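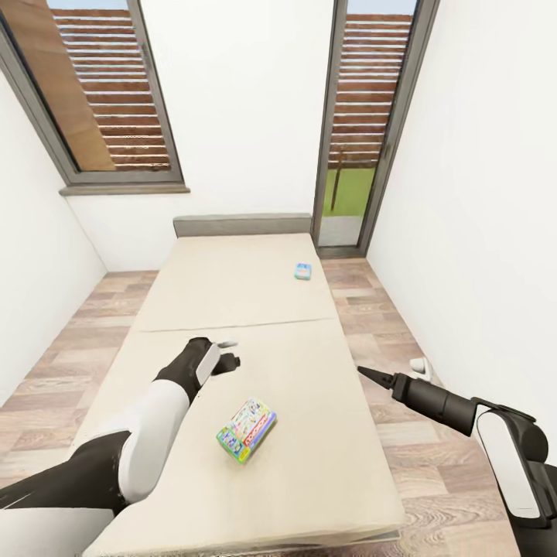
Figure 4. The bedroom from the Wetora kit, rendered from the robot's own viewpoint, with a board-game box and a smaller box on the bed.

4. Living with the kit

4.1 Setup and first impressions

I came to Wetora as a buyer. My lab needed a two-armed simulator with furnished rooms, I had a small budget left over in August, and the kit was the only one I could afford that shipped with both the rooms and the arm controllers in the same license. So please read this section as a customer's report with numbers attached. The comparison with Onisley comes in Section 5, and the timing tables are all in the appendix.

The install is easy. You download the core package and then the room packs you want (I took Kamata, the household one), point the launcher at them and wait. Mine took most of an afternoon, nearly all of it asset conversion. The progress bar stalls close to the end and then jumps, and I killed the process twice before I worked out that it was fine. If you're installing on a shared machine, set the cache folder first! The default puts everything in your home directory and our admin was not happy with me.

All results below were run on the build dated 2023-11-08. A later patch changes the contact settings, and I haven't repeated anything on it.

4.2 The bedroom task

I spent most of my time in the bedroom (Figure 4). The task is simple to say out loud: objects are lying on the bed, the robot is told which one to pick up, and it has to lift that one and hold it clear. I like this room as a test more than the kitchen everyone seems to start with. A bed is low and deep, so a box at the near end and a box up by the headboard are very different problems for the same pair of arms. The far one is also tiny in the robot's view. A policy that looks great on the close box can fall to pieces on the other, and you'd never catch it if you only reported an average.

Object placement comes from a seeded generator, and you can lock the objects, the viewpoint or the starting pose of the arms separately. That is my favorite thing in the whole product. I locked the viewpoint and let everything else move, and collected 3689 episodes through the Judov teleoperation plug-in, which Wetora sells as an add-on. After I threw out the ones with tracking dropouts and the ones where I had simply been sloppy, 1610 were left for training. That's a harsh cut and I'll own part of it. But Judov also has a habit of losing the left controller when you cross your wrists, and the log file doesn't mark it, so I had to go through the recordings by eye.

Evaluation used 1156 fresh placements, with no seeds shared with training. I counted a success only when the requested object was up and held for the full hold period. The kit's own success flag is more generous than that. It fires as soon as the object loses contact with the mattress, and I saw it fire on boxes that were on their way over the side.

4.3 What the rooms get right

The rendering is good enough for what I wanted. Daylight comes in where it should, the floor has a convincing grain, and there's something outside the glass to look at – a fence and a bit of grass go a long way toward stopping a vision encoder from treating every window as a gray rectangle. The walls are very plain. I'd have liked clutter, or at least a picture or two, and the object library is thin once you get past boxes.

What I didn't expect to care about was the bed itself. In Kamata it is one smooth, pale surface with no blanket or pillow, and that makes depth surprisingly hard to judge from color alone. There's very little texture for the network to grab onto. My early policies would bring the fingers down to what they thought was the mattress and stop well above it, or push straight into it. Adding the depth channel fixed most of that. So did a cheap trick, randomizing the tint of the bed during training, and I'd suggest trying the trick first.
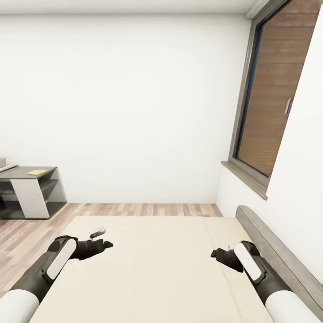 Arm coordination was the other place where I lost time. By default the kit treats the two grippers as independent and lets you command them both into the same patch of space. There's a collision check, but it runs after the motion planner and it answers a conflict by freezing both arms. For teleoperation you learn to avoid it. For a learned policy it's a mess, and in my first evaluation run a large share of the failures were freezes and had nothing to do with grasping. Moving the check into the planner is possible through the scripting interface, and the change came to 23 lines. I've put them in the supplementary files. I think Wetora should ship them as the default, and I told support so. They were friendly about it and sent me a ticket number.

Rest poses deserve a word too. The manual recommends starting every episode with both arms held out over the work surface, which saves a second or so per episode and keeps the fingertips in view. It also means the arms can hide part of the bed from the camera at the exact moment the policy is trying to find its target. I tried a lower start with the arms pulled back, and the far-box results improved while the near-box results stayed where they were. The price is a slower reach and, on a bed this deep, a few more awkward elbow positions. I kept the lower start for every table in Section 5.

4.4 Cost and support

The license is yearly and per seat, and Judov is charged on top. For a group with several students that adds up fast, so ask about the classroom terms before you sign anything (they exist, but they aren't on the price page). Documentation is uneven. The room packs are covered well, with every lock and seed explained, while the gripper settings get a single page and one of the defaults on it is out of date. I found the right value by reading the config file.

Would I renew? For the bedroom work, yes, and I already have. The separate locks alone saved me from writing my own generator, which I have done before and would rather not do again. For anything involving cloth I'd hold off: the sheets in the preview pack slide around like wet paper, and I couldn't get a stable grasp on one with any friction setting I tried.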